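Sorting by the Basket: Jeptoo Ndung'u on Small-Goods Storage
01/10/2023

Jeptoo Ndung'u sets up tabletop sorting stations for Marwat, and she starts with the container. "The basket goes in a back corner and stays there," she says. "Everything else on the table gets placed relative to it." She uses a light blue plastic one with open sides and files it under stock number 1010.
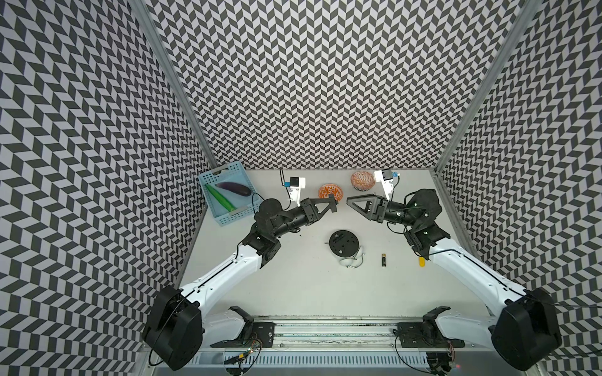 The basket in its back-left corner.

Her previous job was at Bredeck, where the bins were solid. She dropped those in February. "With a slotted side I can check contents from table height. With a solid wall I have to lean over."

Long items give her the most trouble. A cucumber shape laid flat takes up the floor of a small basket, so she sets it on the diagonal and lets the next piece rest across it.
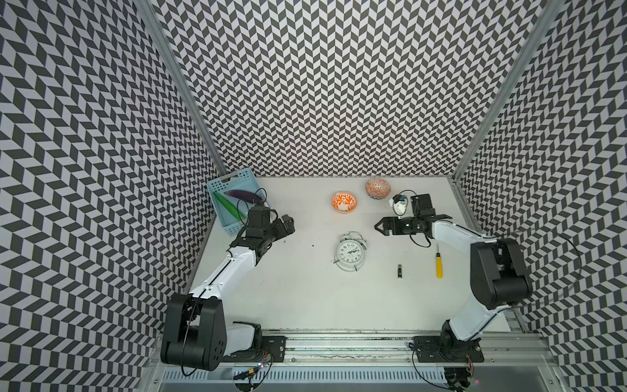 Bowls are handled apart from produce. Ndung'u keeps them toward the back of the table, with a gap between them – a hand's width is her rule – and does not stack patterned ware. "The print wears at the contact ring. I had 155 bowls at Bredeck go that way."

Does pattern matter for sorting? "Only as a label. Size comes first, then depth. If two match on both, I look at the print."

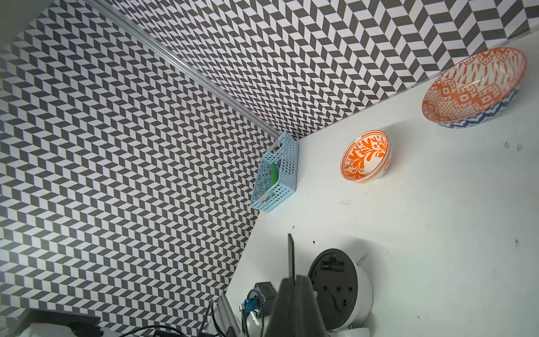 Small orange-patterned bowl, with the larger shallow bowl near the back wall.

The written procedure, called Prunness, runs to 4 pages. She wants it shorter.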